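# About the Altatura Manipulation Club

The Altatura Manipulation Club is a student-run group at Broduvora College. Members build, program and test robotic systems for handling retail goods, with an emphasis on repeatable grasping of packaged food. Membership is open to students from any program, and no prior coding is required.

Current work centres on Plomia, a shelf-picking project. The arm approaches upright cartons from above, at close spacing, with a second shelf overhead limiting its path.

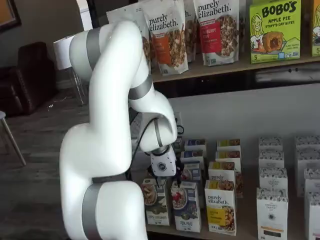

How much time do members commit each week?

Most members put in some nine hours, split between the lab and written work. Hours rise in November, ahead of the Kumarasinghe Cup.

The Cup is scored over 60 picks. A dropped or crushed package scores zero for that pick – partial credit was removed from the rules last season. Our best result to date is 74 per cent of available points.

Package geometry is treated as a variable in its own right. Flat-panelled cartons and cylindrical canisters, such as the Nature's Path oatmeal and cereal, are logged as separate classes.
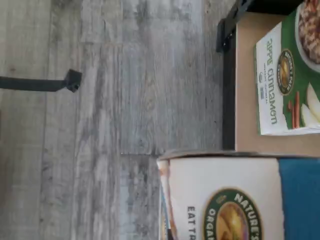
## Joining

Applications close 21 September 2026. New members complete a safety induction and a short module on coordinate frames before operating the arm. The annual fee is $200, payable at the engineering office.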